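Speaker notes - Gear boards for the puzzle table
Fenna Aerts, Erkcombe Makers' Evening

Start on time. People at the back can move up while I say hello.

Thank Dymphna Hegarty for the invitation. Say that the talk runs 35 minutes and that questions can come at any point.

First section: what a gear board is. A flat board, some pegs, and toothed parts that go on the pegs and turn each other. Children of four can use one. Adults stay at it longer than they expect to. Mention that my first board was made in July for the library in Pokness and had 13 gears, too many for the space. Half of them never got used.

Second section: picking the parts. Talk about size before color. A gear should be big enough to grip by the teeth and thick enough to stand on edge without rolling off. A raised boss on top helps a lot, as it gives the fingers something to hold when the part is going down over a peg. Pass the two samples along the front row here.

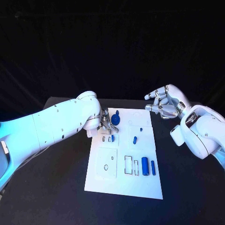
Color comes next. I like a dark gear on a light board, with a plain dark cloth or table under the whole thing. The teeth are easy to see and people line them up faster. Tharindu Amarasinghe tried the reverse at Peñalver and went back after one weekend.

Then spacing. Pegs too close and the gears bind. Pegs too far apart and the teeth skip. Tell the story of the Skondico order - I sent the wrong drawing and had to redrill every board by hand. Keep it short.

Last section: storage. One shallow tray per board, gears lying flat, spare pegs in a bag with a label. Check the tray before putting it away.

Sign-up sheet for the workshop is by the door. Eamon has the pens.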